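Open day at the Jirkham pottery, June

I have wanted to get inside the Jirkham works ever since I bought a chipped Jirkham bowl at a yard sale, and this June they finally opened the doors. I got there at 9:30 in the morning and there was already a line down the side of the building, past the loading dock and nearly to the Yeoman tile yard next door. It moved fast, though, and the woman behind me had brought doughnuts for her whole family and shared them with strangers, so no complaints.

Entry was free. You pick up a paper map at the gate and wander as you like, starting with the clay store (cool, dim, smells like a riverbank) and ending up in the kiln hall. The big kiln was having its yearly rest, so they let us walk right inside it! They fire to 1,975 degrees Fahrenheit for the everyday ware, and the walls have gone a lovely toasted color from all those years of heat. A small test kiln made by Stalar stood by the back wall with its lid up, and a patient young man explained cones and shelves to anyone who asked. I asked a lot.

Throwing demos ran all morning. I stayed for 2 of them and could have stayed for the rest. The potter weighed out her clay, slapped it down, and had a mug standing in the time it takes me to find my glasses. Handles get pulled separately and go on the next day, when the body has firmed up. I had always pictured handles coming out of a mold, so that was news to me.

Then the mug room, my favorite part by a mile. It's upstairs, with long tables and good window light, and you are allowed to touch everything. They make the matte black and the speckled white side by side, and I went back and forth between them for ages. The black is so dark inside that you mostly notice the ring at the bottom and the light on the lip. The white is glossy and cheerful, with little dots of yellow, orange, pink, lavender and pale blue that carry on down the inside. Rattan coasters were out with them too. 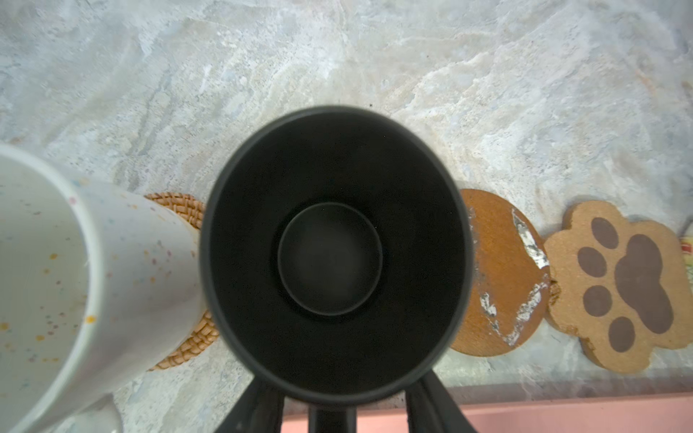

Matte black shows every teaspoon mark after a year or so, in my experience, so I'd go with the speckled one for daily coffee. Mine has been through the dishwasher 500 times and the dots look the same as ever. — Skimulis

Good to know, and I'll keep an eye on the black one, which of course I bought anyway. I bought a speckled one as well. The seconds shelf is on the landing outside the mug room, and most of the flaws are so small I had to have them pointed out to me.

Lunch was soup and bread in the yard, served in seconds bowls you could keep for a little extra. Parking is in the field across the road, and the 226 bus stops right at the gate.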